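Bamboo Steamers and Table Service: Gallery

Oladmont Center for Household Arts
Page last revised October 11, 2021

The Center's study collection of kitchen and table goods was opened in the year 2000 and now holds 3603 cataloged items. The present gallery is devoted to the bamboo steamer and to the small setting that goes with it: a checkered cloth, a plain white plate or tray, and pale buns and rings to be moved between basket and table. The setting is used in the Center's introductory course on serving, which is offered each March in the Gurow Room.

Visitors who know the steamer only as a restaurant item may find it useful to look at how it is made. The wall, the floor and the lid are each built in a different way, and each part has its own needs in cleaning and storage. The notes beside the pictures are drawn from the course handbook prepared by Valdis Ķēniņš and are reproduced with minor changes.

The basket and its floor

The floor of a steamer is made of parallel slats with gaps between them, so that steam may rise freely around the food. A ring-shaped bun should be set down flat across several slats. When more than one piece is placed in a basket, a clear space is to be left on every side, as dough expands in cooking and pieces that touch will tear when they are lifted.
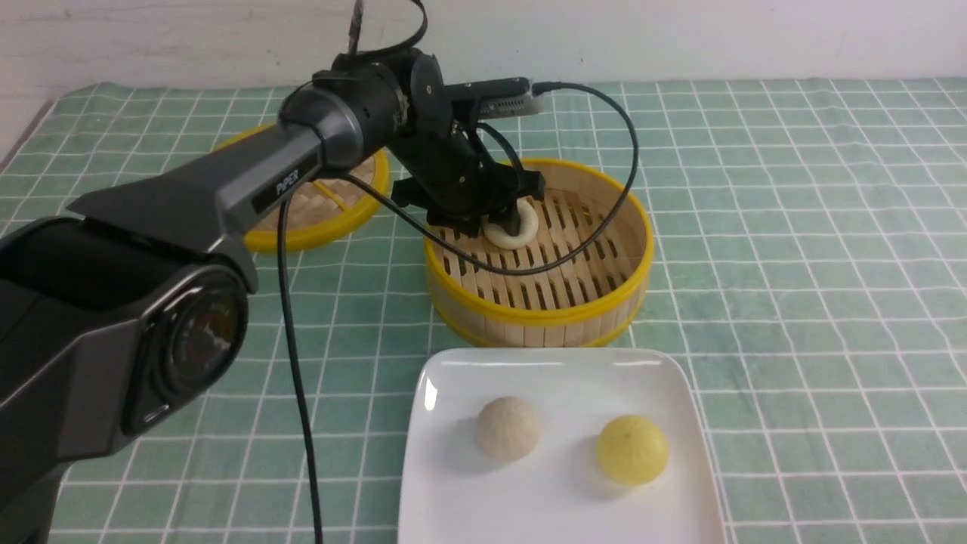
The plate

Serving pieces in this part of the collection are white and without decoration. The handbook recommends a rectangular plate for steamed buns, for the practical reason that a row of buns can be started at one corner and filled in evenly along the side. The green checkered cloth beneath offers a convenient guide for setting the plate straight.

Round buns are to be lowered onto the plate gently and released only when they have met its surface. A bun that is dropped, even from a small height, may flatten on one side.
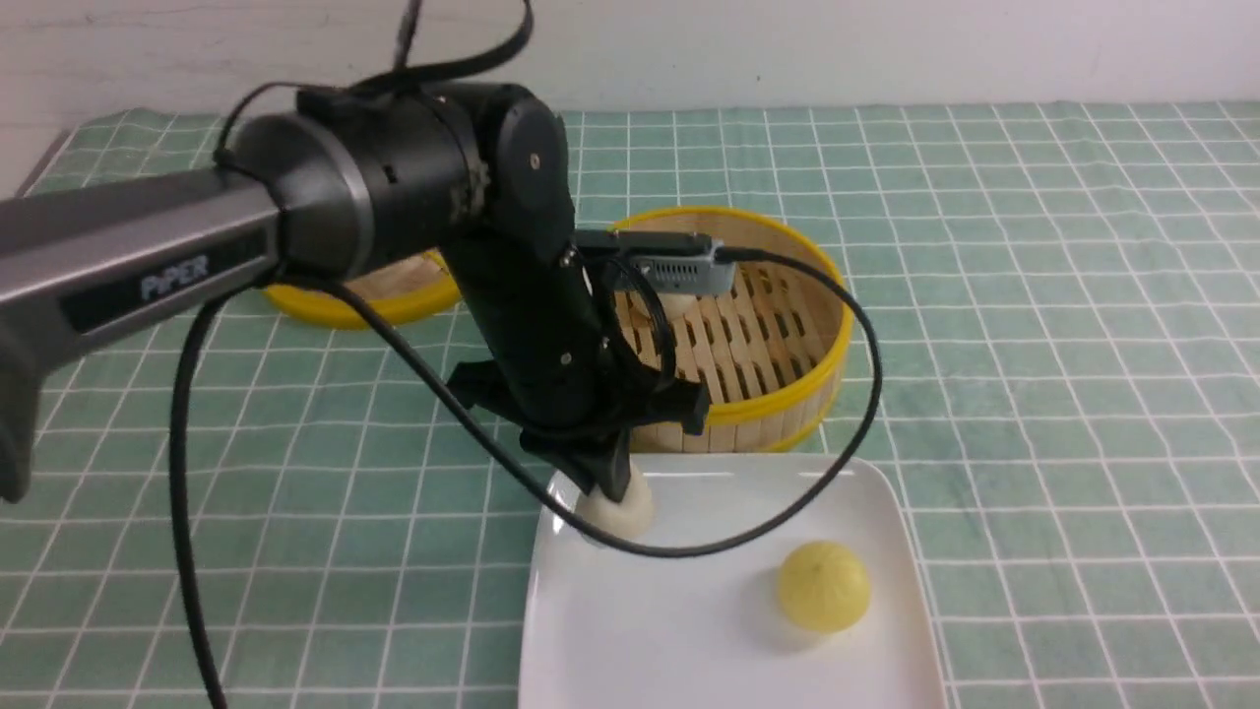 A round white bun at the corner of the white plate, on the green checkered cloth.

The wall and the bands

The wall of the basket is formed of narrow upright strips of bamboo, standing side by side and held by a yellow band at the top and another at the base. The bands deserve attention whenever a basket is taken from the shelf. If one has shifted, the strips above or below it may begin to spread, and the basket should be set aside for repair before it is used again.

Baskets should be wiped with a damp cloth and left open to the air. They should not be soaked. Detergent is absorbed by the bamboo and will be tasted in the food for some time afterward — a fault which cannot easily be corrected.

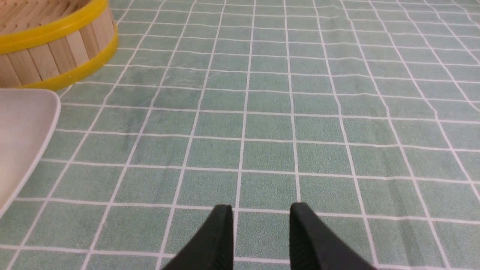

Storage follows the same principle. Baskets are kept on open shelving in the Dzene wing, with a sheet of plain paper between one and the next, and are not nested inside other vessels. Trays and plates are stored separately, on the lower shelves, where their weight presents no difficulty. A basket that has been idle for a full season is steamed empty for 14 minutes before it is returned to the table.

The lid

The lid is the most finely worked part of the steamer. Light strips of bamboo are laid in a crisscross pattern across the top, and yellow straps run outward from the center to the rim. The woven surface allows a portion of the steam to escape, and less water therefore gathers on the underside and falls on the buns than would be the case with a lid of metal or glass.

During service the lid is laid flat on the table beside the basket, within easy reach and clear of the plate. It is to be replaced between servings if the food is to stay warm. Course members are asked to settle the position of the lid before they begin, and to keep to it. 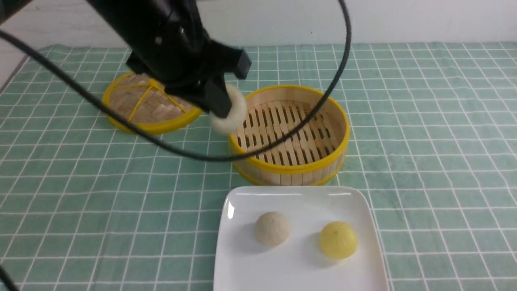

I was taught to rest the lid upside down so that the drips stay off the cloth, and I would be glad to see the handbook mention it. Ours has been kept that way through years of Sunday lunches and the weave is still tight. — Bollitz

The Center thanks its correspondent for this remark. Either position is acceptable at home. In the course the lid is laid with its woven side up, and the cloth is changed at the close of each session.

Visiting the collection

The steamers may be viewed on request at the Oladmont Center. A printed guide to the collection, with 800 entries on cooking vessels and serving ware, is available at the front desk and may be consulted in the reading room. Requests to reproduce pictures from this gallery should be made to the Center in writing.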